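Clornedon Office Suites, Billville
Monthly walk-through: fire and housekeeping
Date: July 3, 2023
Inspected by: Mariama Frimpong
Copy to: Araba Laryea, building office

1. Exit doors open fully from inside — OK
Rear door sticks at the bottom. It opens with one hand, so it passes, but plane it before winter.

2. Exit signs lit — FAIL
Sign by the copy room is out. Battery backup did not come on with the test button either. Replace the whole unit.

3. Extinguishers charged, tags current — OK
All 4 checked. The one in the kitchen was behind a stack of Boonyarit paper boxes. Boxes moved during inspection.

4. Hallways clear — OK
Carpet edge outside the supply closet is lifting. Taped for now.

5. Waste bins lined, not overfilled, away from heaters — OK
Please keep the bag folded over the rim so it doesn't slide down. Shredder waste still goes in the locked bin.
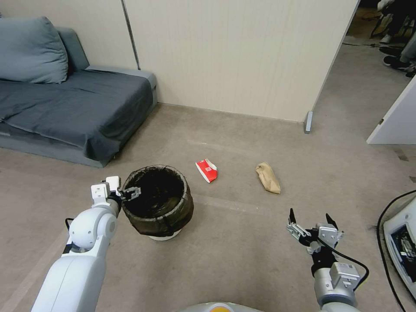

Item 5. Black wastebasket on carpet, liner folded over the rim.

6. Power strips and cords — FAIL
Two strips plugged into each other under the front desk. One space heater, 800 watts, on the same strip. Heater unplugged and tagged. Tenant told in person.

7. Electrical panel, 36 inches clear — OK
Floor tape is worn and needs redoing.

8. Kitchen — OK
Toaster crumb tray full. Hindaveck coffee maker has no auto shutoff — add it to the closing list.

9. First aid kit — FAIL
Burn gel expired. No small gloves left.

Items 2 and 9 go on the July order. Item 6 gets a second look once the new outlet is in. Araba to sign off when the exit sign is replaced.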